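Dretwood 전원 코드 정리 및 포장 작업자 모집 (파트타임, 한국어 가능하신 분)

안녕하십니까. 저는 Dretwood에서 부속품실을 맡고 있는 Hường Phan입니다. 한국어는 제 모국어가 아니고 나중에 배운 언어입니다. 문장이 조금 어색한 곳이 있더라도 너그럽게 읽어 주시기 바랍니다. 내용이 불분명한 곳이 있으면 메일로 물어 주시면 다시 설명해 드리겠습니다.

저희 회사는 사무실과 학교에서 쓰던 모니터, 프로젝터, 소형 프린터를 받아서 점검하고, 닦고, 필요한 부속품을 맞추어 다시 내보내는 일을 합니다. 기기 점검은 다른 방에서 합니다. 이번에 사람을 찾는 곳은 부속품실이며, 그중에서도 전원 코드를 담당하는 작업대입니다.

기기를 받을 때 코드는 대부분 따로 옵니다. 큰 상자 하나에 여러 종류가 섞여 있고, 서로 엉켜 있는 경우가 많습니다. 이것을 풀고, 겉을 살펴보고, 종류별로 나누고, 감아서 바구니에 넣는 것이 주된 일입니다. 어려운 기술은 필요하지 않지만 같은 동작을 오래 반복하게 됩니다. 이 점을 먼저 이해하시고 지원해 주시면 좋겠습니다.

한국어 공고를 내는 이유

이번 작업에서 나오는 코드와 기기의 상당 부분이 한국어 사용 고객에게 갑니다. 고객사 Vosance에서 보내 주는 부속품 목록이 한국어로 되어 있고, 상자에 넣는 안내문과 라벨도 한국어입니다. 지금까지는 제가 혼자 목록을 읽고 동료들에게 옮겨 주었습니다. 양이 많아지니 이 방법으로는 일이 늦어집니다. 작업대에서 목록을 직접 읽을 수 있는 분이 계시면 저희에게 큰 도움이 됩니다.

번역 업무는 아닙니다. 품목 이름, 길이, 수량, 비고란을 읽고 이해하는 정도이면 됩니다. 한국어가 모국어가 아니어도 지원하실 수 있습니다. 저도 그렇습니다.

모집 내용

모집 인원: 3명
근무 형태: 파트타임, 기간제
근무 기간: 시작일부터 12주
근무 시간: 하루 4시간 (오전반 또는 오후반 중에서 선택)
근무 장소: Dretwood 창고 1층 부속품실
지원 마감: 8월 24일
급여: 시급제이며, 구체적인 금액은 면접 안내 메일에 적어 드립니다. 교통비는 별도로 지급합니다.

오전반과 오후반은 한번 정하면 기간이 끝날 때까지 그대로 가는 것이 원칙입니다. 다만 작업자 두 분이 서로 합의하시고 저에게 전날까지 알려 주시면 그날만 바꾸실 수 있습니다. 바꾸는 일이 잦아지면 제가 한번 말씀을 드릴 수 있습니다.

기간이 끝난 뒤의 연장은 지금 약속해 드릴 수 없습니다. 1월에 새 물량이 들어올 예정이고, 그때 다시 사람을 찾게 되면 이번에 함께 일하신 분께 먼저 연락을 드리려고 합니다. 확정된 계약이 있는 것은 아니므로 이것을 계산에 넣고 다른 일자리를 거절하지는 마십시오.

하는 일

첫째는 풀기입니다. 상자에서 엉킨 코드를 꺼내어 작업대 위에서 하나씩 분리합니다. 힘으로 당기지 않습니다. 당기면 매듭이 더 단단해지고, 플러그와 선이 만나는 부분이 상합니다. 플러그 쪽을 먼저 찾아서 고리 밖으로 빼내면 대개 나머지가 따라서 풀립니다. 처음에는 시간이 걸리지만 며칠 하시면 손이 알게 됩니다.

둘째는 겉모양 확인입니다. 피복이 갈라진 곳, 눌린 자국, 녹은 흔적, 휘어진 핀을 봅니다. 손으로 코드 전체를 천천히 훑으면서 눈으로도 봅니다. 의심스러운 것은 작업자가 혼자 판단하지 않고 빨간 테이프를 감아서 따로 둡니다. 전기 시험은 Sándor Vörös가 옆방에서 합니다. 작업자는 코드를 콘센트에 꽂지 않습니다. 이 규칙은 예외가 없습니다. 경험이 많은 분도 마찬가지입니다.

셋째는 분류입니다. 플러그 모양, 기기 쪽 커넥터 모양, 길이, 색을 보고 나눕니다. 저희가 받는 코드는 유럽에서 쓰던 것이 많아서 둥근 핀 두 개짜리 플러그가 흔합니다. 그중에 플러그가 곧게 나온 것과 옆으로 꺾인 것이 있습니다. 가구 뒤에 꽂을 때 차이가 있어서 고객사가 구분해 달라고 하는 경우가 있습니다. 목록의 비고란에 이 내용이 적혀 있으니 꼭 읽으셔야 합니다. 굵기도 봅니다. 같은 검은색이라도 굵은 것과 가는 것은 쓸 수 있는 기기가 다릅니다. 선에 인쇄된 글자가 잘 안 보일 때는 작업등 밑에서 비스듬히 기울여 보면 읽을 수 있습니다.

넷째는 감기입니다. 코드를 둥글게 감고, 양쪽 끝이 고리 안으로 들어가지 않게 놓습니다. 너무 꽉 감지 마십시오. 팔꿈치와 손에 걸어서 감는 방법은 쓰지 않습니다. 선이 안에서 꼬입니다. 저희가 쓰는 방법은 첫날에 보여 드리겠습니다. 왼손잡이와 오른손잡이가 감는 방향이 다른 것은 괜찮습니다. 모양이 예쁘지 않아도 되지만 바구니에서 하나를 꺼낼 때 다른 것이 딸려 나오지 않아야 합니다.

다섯째는 담기와 기록입니다. 감은 코드를 종류에 맞는 플라스틱 바구니에 넣고, 목록에 수량을 적습니다. 바구니가 차면 포장대로 옮기고 빈 바구니를 가져옵니다. 바구니는 옆면에 구멍이 있는 것을 씁니다. 핀이 구멍에 걸리는 일이 있으니 꺼내실 때 한 번 흔들어 보시고, 걸렸으면 손가락으로 밀어서 빼 주십시오.

시간이 남으면 안내문 접기, 라벨 붙이기, 완충지 자르기 같은 일도 부탁드립니다. 무거운 기기를 드는 일은 시키지 않습니다. 상자 가운데 무거운 것은 Kobe Van Hecke가 손수레로 가져다 드립니다. 혼자 들 수 있을 것 같아 보여도 그냥 불러 주십시오. 그 사람은 그것이 자기 일이고, 본인도 그렇게 말합니다.

작업량

작업을 시작할 때 Vosance 물량으로 준비된 상자가 100개 있습니다. 상자마다 내용이 많이 다릅니다. 어떤 상자는 전에 쓰던 곳에서 코드를 잘 묶어서 보내 주어 금방 끝납니다. 어떤 상자는 오전 내내 하나만 하게 됩니다. 그래서 저희는 개인별 할당량을 정하지 않습니다. 누가 몇 개를 했는지 벽에 붙이지도 않습니다. 빨리 하시는 분보다 기록이 정확한 분이 저희에게 더 필요합니다. 예전에 다른 고객의 일에서 수량이 맞지 않아 포장한 상자를 모두 다시 연 적이 있습니다. 그 주에는 다른 일을 하나도 하지 못했습니다.

작업실 환경

부속품실은 창고 1층에 있고 창문은 안뜰 쪽으로 나 있습니다. 햇빛이 직접 들어오지는 않아서 작업대마다 등이 있습니다. 작업대는 높이를 바꿀 수 있는 것과 없는 것이 섞여 있으니 키가 크시거나 허리가 불편하신 분은 미리 말씀해 주십시오. 의자에 앉아서 하셔도 되고 서서 하셔도 됩니다. 대부분은 중간에 바꾸어 가며 하십니다.

겨울에는 창고 문이 열릴 때마다 찬 공기가 들어옵니다. 얇은 겉옷을 하나 두고 다니시는 것이 좋습니다. 여름에는 반대로 오후가 덥습니다. 선풍기는 있고 에어컨은 없습니다.

오래된 코드에는 먼지가 많습니다. 가끔 스티커의 접착제가 남아서 손에 묻습니다. 얇은 장갑과 마스크는 저희가 드립니다. 장갑을 끼면 작은 흠집을 느끼기 어렵다고 하시는 분도 있어서, 확인 작업을 할 때 장갑을 벗는 것은 자유입니다. 라텍스에 알레르기가 있으시면 다른 재질로 준비하겠습니다.

라디오는 작은 소리로 틀어 놓습니다. 이어폰은 한쪽만 허용합니다. 뒤에서 손수레가 지나갈 때 소리를 들으셔야 합니다.

휴식 시간은 각 반의 중간에 한 번 있고, 유급입니다. 커피와 차는 무료입니다. 작은 부엌에 전자레인지와 냉장고가 있습니다. 냉장고에 음식을 넣으실 때는 이름을 적어 주십시오. 작업대 위에는 음료를 두지 않습니다. 뚜껑이 있는 물병도 옆 선반에 두셔야 합니다.

이런 분을 찾습니다

짧은 한국어 목록을 읽고 이해하실 수 있는 분.
영어나 네덜란드어로 간단한 대화가 가능하신 분. 작업실의 안전 안내는 네덜란드어로 쓰여 있고, 영어 설명이 같이 있습니다.
손으로 하는 반복 작업을 싫어하지 않으시는 분.
색과 작은 글자를 구별하실 수 있는 분. 안경을 쓰시는 것은 물론 괜찮습니다.
모르는 것을 모른다고 말씀해 주시는 분.
정해진 시간에 오실 수 있는 분. 늦게 되실 때에는 메시지를 보내 주시면 됩니다.

경력은 보지 않습니다. 창고, 도서관, 극장, 행사 장비 대여점 같은 곳에서 일하신 적이 있으면 적어 주십시오. 케이블을 다루어 보신 분은 빨리 익숙해지십니다. 그러나 지금 부속품실에서 가장 꼼꼼하게 일하는 Ans Martens는 전에 꽃집에서 일했고, 전선은 만져 본 적이 없었습니다.

학생도 지원하실 수 있습니다. 단, 현지에서 일할 수 있는 체류 자격이 있어야 하고, 학생 근로 시간이 남아 있는지 본인이 먼저 확인해 주셔야 합니다. 저희가 비자를 만들어 드릴 수는 없습니다. 이 질문을 자주 받아서 미리 적어 둡니다.

복장과 준비물

앞이 막힌 신발을 신고 오십시오. 안전화까지는 필요하지 않습니다. 소매가 넓은 옷은 코드가 걸려서 불편합니다. 긴 머리는 묶어 주시고, 팔찌와 큰 반지는 빼 주십시오. 사물함이 있으며 자물쇠는 본인이 가져오셔야 합니다. 가위, 자, 테이프, 펜은 작업대에 있습니다. 자기 가위가 편하신 분은 가져오셔도 되지만 이름을 써 두시는 것이 좋습니다.

첫 주의 진행

첫날은 일을 많이 하지 않습니다. 계약서를 확인하고, 건물을 돌아보고, 비상구와 소화기의 위치를 배우고, 안전 설명을 듣습니다. 그다음에 제가 작업대에서 푸는 법과 감는 법을 보여 드립니다. 연습용 코드가 한 상자 있어서 실수하셔도 됩니다. 이 상자의 코드는 이미 사용하지 않기로 한 것들입니다.

그다음 날부터는 Ans와 나란히 앉아서 실제 상자를 같이 합니다. Ans는 한국어를 못 하지만 설명을 천천히 하고, 손으로 보여 주는 것을 잘합니다. 목록의 한국어는 제가 같이 보겠습니다. 저희가 쓰는 짧은 용어집이 있는데, 한국어, 네덜란드어, 영어로 되어 있습니다. 한국어 칸은 제가 썼기 때문에 고칠 곳이 있을 것입니다. 발견하시면 연필로 적어 주십시오. 정말 감사히 받겠습니다.

첫 주가 끝날 때 짧게 이야기를 나눕니다. 시험이 아닙니다. 높이, 조명, 근무반, 짝이 되는 사람에 대하여 불편한 것이 있으면 그때 바꿉니다. 계속하기 어렵다고 느끼시면 그 자리에서 말씀해 주셔도 됩니다. 일하신 시간의 급여는 모두 지급됩니다.

지원 방법

메일에 다음 내용을 적어서 부속품실 채용 담당 Wouter Verbruggen에게 보내 주십시오. 메일 주소는 이 페이지 아래의 연락처에 있습니다. 제목은 "코드 정리 지원"으로 해 주시면 찾기 쉽습니다.

이름과 부르기 편한 호칭
연락 가능한 전화번호
희망하는 반 (오전 또는 오후, 둘 다 가능하면 둘 다)
일을 시작할 수 있는 날짜
사용하는 언어와 수준 (점수가 아니라 본인의 말로 적어 주십시오)
지금까지 하신 일 몇 줄
저희가 미리 알아 두면 좋은 것 (알레르기, 자세, 통근 시간 등, 원하시는 경우에만)

사진은 보내지 마십시오. 생년월일과 가족 사항도 필요하지 않습니다. 긴 자기소개서는 없어도 됩니다. 메일은 한국어, 영어, 네덜란드어 중에서 편하신 언어로 쓰시면 됩니다. Wouter는 한국어를 읽지 못하므로 한국어 메일은 저에게 전달됩니다. 이 때문에 답장이 하루 정도 늦을 수 있으나 평가에는 영향이 없습니다.

마감일 안에 받은 메일에는 모두 답장을 드립니다. 함께하지 못하게 되는 분께도 드립니다. 면접은 부속품실에서 하며, 작업대에 앉아 코드 몇 개를 직접 풀고 감아 보는 시간이 있습니다. 속도를 재지 않습니다. 이 일이 본인에게 맞는지 느껴 보시라는 뜻입니다. 면접에 오시는 교통비는 영수증을 주시면 드립니다.

오시는 길

트램을 타시면 Schouten 가구점 앞 정류장에서 내리십시오. 가구점 옆의 좁은 길로 들어오시면 파란 문이 보이는데 그것은 저희 문이 아니고 인쇄소 Dotar의 문입니다. 조금 더 들어오셔서 하역장 옆의 초인종을 눌러 주십시오. 소리가 작으니 한 번 더 누르셔도 됩니다. 자전거는 안뜰에 세우실 수 있습니다. 자동차 주차 자리는 납품 차량이 쓰기 때문에 드릴 수 없습니다.

자주 받는 질문

한국어를 읽을 수는 있는데 말하기가 약합니다. 괜찮습니까.
괜찮습니다. 작업실에서 한국어로 말씀하실 상대는 저밖에 없고, 저도 천천히 말합니다.

친구와 같이 지원해도 됩니까.
됩니다. 메일은 각자 보내 주십시오. 같은 반에 넣어 드린다는 약속은 하지 못합니다.

손목이 약한데 할 수 있습니까.
굵은 코드를 오래 감으면 손목에 부담이 있습니다. 풀기와 기록, 라벨 작업을 섞어서 조정해 드릴 수 있으니 미리 말씀해 주십시오.

집에서 할 수 있는 일입니까.
아닙니다. 물건이 창고 밖으로 나가지 않습니다.

버리는 코드를 가져가도 됩니까.
안 됩니다. 사용하지 않기로 한 코드는 플러그를 잘라서 재활용 업체에 보냅니다. 손상된 것이 다시 어딘가에 꽂히면 위험합니다.

중간에 시험이나 귀국 일정이 있습니다.
날짜를 미리 아시면 지원 메일에 적어 주십시오. 며칠 비는 것은 대부분 조정됩니다.

작업 순서에 관하여 한 가지 더 말씀드립니다. 작업대에는 한 번에 많은 코드를 올려놓지 않습니다. 상자를 통째로 쏟으면 빨라 보이지만 풀었던 것이 다시 섞입니다. 몇 개씩만 꺼내어 놓고, 바구니를 손이 닿는 곳에 두고, 그것을 끝낸 다음에 더 꺼냅니다.
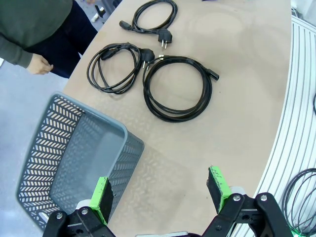
감은 것은 쌓아 두지 말고 그때그때 바구니에 넣으시고, 수량도 바로 적어 주십시오. 근무가 끝나는 시각에 상자가 남아 있으면 그대로 두셔도 됩니다. 어디까지 했는지 메모 한 장만 상자 위에 붙여 주시면 다음 반이 이어서 합니다. 지원에 관한 문의는 Wouter Verbruggen에게, 작업 내용에 관한 문의는 저 Hường Phan에게 보내 주시기 바랍니다.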